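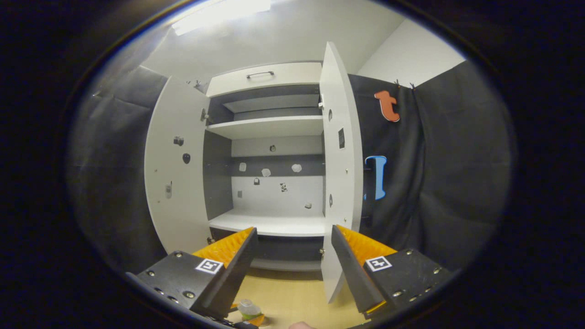
Words by Asanka Munshi. Checked against the delivery sheet by Sunil Abeysekara.

Trasero two-door cabinet with top drawer
White panels, dark gray interior surfaces
From the Dellomness storage range

We stock a lot of white cabinets and most of them get the same three adjectives from their makers. I've been asked to write this one up, so I'll start with what I'd want to know before I paid for it and leave "timeless" to the catalog.

You get one drawer across the top, two hinged doors under it, and an interior split up by white shelves. The drawer pull is a slim dark metal bar, mounted level. I like the pull. It's plain, and it has no curly ends to snag a sleeve. The doors swing wide, so measure the space on both sides before you order. I mean with a tape, on the floor where it's going.

The maker calls the inside "fully configurable." I'd call it an upper shelf, a lower shelf and a tall compartment between them. There is a narrow recess over the upper shelf too, which the brochure counts as storage. Fine, if you own a lot of flat things. The tall part is the useful part. Bottles, a stack of files on end, the iron nobody can find a home for, all of that belongs in there.

The back panel is white with a dark gray band across the middle. The brochure says the band "adds depth." It's a gray band. Put anything taller than a mug in front of it and you've seen the last of it.

On small fittings
People keep asking whether they can put things on the inside of the doors and on the back panel. You can, and our display cabinet has bits and pieces on both. What I won't do is repeat the line about the doors carrying "whatever your day demands." Dellomness gives no load figure for the door faces. I asked twice. Until they send one, treat the doors as a place for light stuff like a hook or a key tag, and keep the heavy things on the shelves. If you stick things up with putty, try a hidden corner first and see how it comes off.

On the hinges
The claim is 1,000 open-and-close cycles, tested at the Lillotitz works. That sounds like a lot until you work it out. Open a cabinet 8 times a day and you're there in just over four months. I'm sure the hinges go on longer than that, but it's an odd number to brag about, and I'd have left it off the box.

On the color
White shows fingerprints. The leaflet says "easy-clean finish," and I'd like to meet the finish that claims to be hard to clean. A damp cloth is all we use in the shop. The dark gray base section at the bottom is kinder to scuffs, and I suspect it's the best decision anyone made on this cabinet.

Assembly
Allow 2 people and a clear floor. The sheet that comes in the box shows one smiling person doing it alone. Sunil tried that in January and had words with it. Hang the doors last, and check the drawer runs freely before you tighten everything up.

Delivery and returns
Delivered flat from our Trujillo store. Free inside 50 miles, priced by distance after that. Returns are accepted unassembled, in the original box, with all the hardware. We do count the screws.

Would I buy it? For a workroom or a hallway, yes, at the sale price. At full price I'd want that load figure first.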